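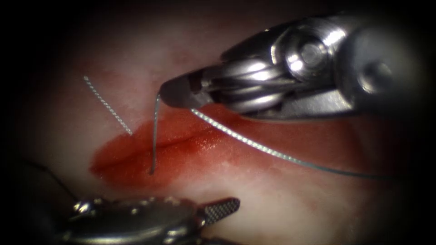
给豹纹守宫搭一个湿躲避，我的做法

养守宫的朋友大概都遇到过这种事：早上起来一看，脚趾头上还套着一圈没蜕干净的皮，白白的，像戴了小手套。我家第一只守宫叫Clotance（别问，名字是我外甥女起的），刚来的那个冬天连着两次蜕皮都卡在脚趾上，把我急得够呛。后来给它做了湿躲避，就很少再卡了。这篇就把我现在用的做法从头写一遍，都是家里能找到的东西，花不了几个钱。

先说要准备什么

一个带盖的塑料保鲜盒，成体守宫用的话，长度要够它整只蜷进去还能转身。我用的盒子不透明，守宫喜欢黑一点的地方。如果你手边只有透明的，外面贴一层黑胶带也行，贴外面啊，千万别贴里面，胶沾到皮上很麻烦的！

然后是水苔，买干的，压缩成块的那种最划算。再来一张细砂纸、一支记号笔、一个小喷壶，还有开孔用的工具。开孔我试过剪刀、美工刀和电烙铁，最后还是觉得热过的旧勺子边最顺手，慢是慢一点，但盒子不会裂。用热工具的时候一定开窗，那个味道真的冲。

第一步，画门洞

门洞开在盖子上还是侧面，群里吵过好几轮了。Catriona Dalgleish一直坚持开在顶上，她说水苔不会被扒出来。她家的确实很整齐，可我家这只胖，爬顶上的洞总是一副很费劲的样子，我就改成侧面了。侧面开洞的话，下沿要留三指高，不然水苔一天就给你刨得满缸都是。

洞的大小，拿守宫肚子最宽的地方做参考，再放宽一点。怀卵的母守宫要再大些。宁可大，卡住可不是闹着玩的。

第二步，开洞和打磨

沿着记号笔的线慢慢来，不用追求圆。开完之后用细砂纸把边磨一圈，里外都要磨，磨到手指头来回蹭完全不刮为止。我第一次偷懒只磨了外面，守宫倒是没事，我自己洗盒子的时候把手划了。磨完用清水冲干净塑料屑，擦干。

顺便在盒子靠上的地方扎几个小气孔。扎太多水分跑得快，一天要喷好几遍，烦死。一边扎两三个就够了。

第三步，泡水苔

干水苔掰一块下来，用温水泡着，等它完全散开。大概100克干的能用很久很久，所以第一次真的不用多买，我那一大包到现在还在柜子里占地方。

泡好以后捞出来，用力拧！这一步是新手最容易出错的地方。合适的状态是捏在手里觉得潮，但再捏也挤不出水滴。太湿的水苔闷在盒子里，过不了多久就有味儿，守宫的肚皮长时间贴着湿东西也容易出问题。我把拧好的水苔再撕松一点，铺进去，到盒子三分之一的高度，中间按一个小窝。

有人喜欢用厨房纸代替水苔，完全可以，幼体我也更推荐厨房纸，因为幼体吃东西的时候容易误吞。折几层打湿垫进去，脏了就整张换掉，特别省心。椰土我就不太喜欢了，粘得到处都是，守宫出来跟滚了一圈可可粉似的。

第四步，放在哪儿

我放在缸的中间偏热的一侧，有一小部分压在加热垫上方。这样盒子里暖暖潮潮的，蜕皮最舒服。全放冷区的话里面又凉又湿，它不爱进去；全放热区呢，水苔干得飞快。

还有一点很要紧：湿躲避不能代替干躲避。热区一个干的，冷区一个干的，再加这个湿的，一共三个。Kenneth Aitken刚开始养的时候缸里只放了湿的，守宫没别的地方可躲，天天泡在潮气里。后来补上两个干的，它才开始到处逛。

加热垫一定要接温控，探头贴在守宫会趴的那个面上。这个跟湿躲避没直接关系，但我每次写东西都想念叨一遍。

第五步，日常维护

我一般每隔一天打开摸一摸，干了就对着水苔喷两三下，别对着守宫喷（它会用那种很受伤的眼神看你）。看到便便马上夹掉，连周围那一小团水苔一起扔。水苔整个换新的话，我是每周四晚上做，跟擦缸一起，形成习惯就不会忘。盒子用热水和一点点没有香味的洗洁精刷，冲到没有泡沫，晾干再装。

要是发现水苔上有白毛或者闻着发酸，别犹豫，全部倒掉，盒子也好好刷一遍。多半是之前太湿了，下次再拧干一点。

它不肯进去怎么办

这个很常见，别急。新东西放进缸里，有的守宫当天晚上就钻，有的要观望很久。我家第二只就特别慢热，后来我从它常睡的躲避里拿了一小块垫着的厨房纸放到门口，隔几天就看见它尾巴露在外面了，可爱死了！也可以晚上关灯前在门口放一条面包虫，让它自己过去看看。别抓着它往里塞，塞一次它能记你好久。

到了快蜕皮的时候，守宫整个身体会发白发灰，像蒙了一层雾，这几天水苔要保持得稍微潮一点。蜕完它会把皮吃掉，所以缸里找不到皮是正常的。你要做的就是看一眼脚趾、尾巴尖和眼睛周围有没有残留。

万一还是卡了

找个小盒子，垫上用温水打湿的厨房纸，盖子留气孔，让它在里面待一刻钟左右，然后拿湿棉签顺着脚趾往外轻轻滚。滚不下来就停，隔天再来。硬撕会伤到脚趾，真的会。眼睛上的残皮我自己从来不碰，直接带去看异宠医生。如果脚趾已经发黑或者肿起来，也别在家里折腾了，赶紧去。

还有朋友问能不能给睫角守宫用同一套。可以是可以，不过睫角平时靠整缸喷雾，需求不太一样，它那边的做法我下次单独写。水苔拧多干实在拿不准的，可以在下面留言问我，晚上我基本都在。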